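Chapter 13
When the Machine Is Sure and Wrong

The assembly cell at Skostwood ran 289 cycles without a complaint. On the next one it pressed a gear firmly onto a pin that wasn't there, reported success, and went to fetch another. It did this for 70 cycles. The log for that stretch is spotless.

Noeline Whitcombe, sent by Pridard to find the fault, spent a morning reading code before she looked at the cables. One had snagged and dragged the plate 2 millimeters to the left - a small distance, unless you are a gear. The controller knew where the arm was. It had never been asked where the plate was.

Nobody was hurt, so the report was short. This chapter is longer. We begin with faults that stop a machine, which are a nuisance, and move on to faults that don't, which are expensive. Guarding and emergency stops wait until Chapter 14.
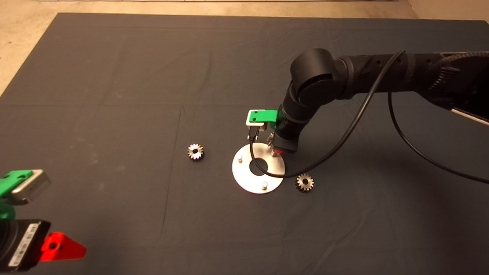 Why did the cell keep reporting success?

Its program counted a cycle as complete when the arm reached its final position, and the arm reached it every time. No sensor checked that the gear was on the pin.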